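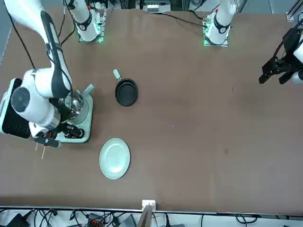
4.2 Bench setup and task

The Braltix kit was bought from Rasdale as a complete package: two arms, two grippers, mounting plates, cables and a control license. We set it up on a table with a brown top and followed the vendor's manual without changes. Installation took two people 6 hours, most of it spent on cabling and on matching the coordinate frames of the arms. The arms were bolted down before any calibration was done, as the manual asks.

For the household part of the review we chose a breakfast task. The items are a combined breakfast appliance with a glass kettle and a grill plate, sausages on thin wooden skewers, a small frying pan and a round plate. In the full task the arm takes one skewer at a time from the grill plate and lays it on the plate. The pan is not used in this version of the task. It stays on the table as an obstacle, close to the path between the grill and the plate.

Skewers were picked for a practical reason. A thin stick gives the fingers very little to hold, and a small error in wrist angle makes the load turn. The block and cup tasks in Section 4.1 did not test this, and both were handled well with the default grip settings.
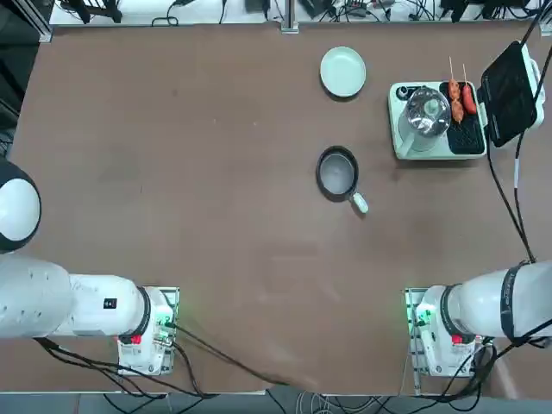 The position of the items was set by hand before each trial. We did not use markers or a jig, so the pan and the plate moved a little from one trial to the next. Yesenia Usuga placed the items and Laine Avotiņš ran the software, and they kept these roles for the whole test period in March. A trial ended when both skewers were on the plate, when an item left the table, or when the operator pressed stop.

Figure 4 gives three views of the bench, one from the head camera and two from a fixed camera. In the head camera view the grill lid is open and the sausages lie on the black ridged plate, with the sticks extending past its top edge. The round plate is empty in all three views. From the fixed camera, the right arm covers part of the appliance area, and the elbow is the main cause. This mattered for scoring, as a grasp at the grill could not always be judged from that side. Where the fixed view was blocked, Els Groen scored the trial from the head camera.
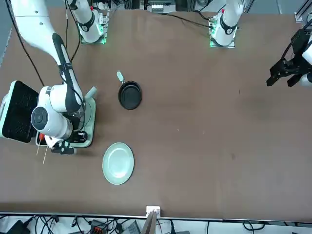

We ran 233 trials in total. Failed grasps were logged by cause, and the results are listed in Table 3. Slipping of the stick between the fingers was the most common cause, followed by contact with the open lid. Lowering the approach speed helped with the second problem but had little effect on the first. The vendor sells softer finger pads as an option. We did not test them.

Cable routing is left to the buyer, and the kit comes with no clips or channels. We consider this a weak point at the price. The manual gives it one short paragraph, and we had to reroute the cables once during calibration.

Figure 4. Test bench for the breakfast task, seen from the fixed camera and the head camera.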